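Two-Arm Bench Assistant: Interim Progress Report, June

Print this page | E-mail this page

Prepared for the Flendska Fund by Glykeria Bakalis, project lead, Katsaros Shared Workshop

During this period the project moved from separate arm tests to work on the complete two-arm machine. The base was assembled in the workshop's back bay, and both arms now run from a single controller. Gopinath Nair completed the gripper wiring and rewrote the homing routine.

Of the $800 awarded for parts, $146 remains. The largest single expense was a replacement wrist motor, which was not in the original budget and was approved by the Fund in advance.

Motion planning is being carried out in simulation before any routine is tried on the bench. The team has completed 116 simulated runs of the reaching task, and 91 met the target set out in the proposal. Most of the remaining runs ended when the two arms requested the same space. A revised planner is under test.
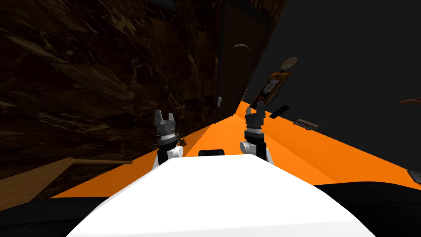
Simulated workspace, with both grippers open above the orange surface.

The next period will cover transfer of the reaching task to the physical arms and a first open evening for workshop members. The team requests that the final report date remain unchanged.

Filed under: Member Builds, Robotics, Funded Projects

Comments (2)

Zudolano: Will the homing code be shared with members?

G. Nair: Yes, once the comments in it have been cleaned up.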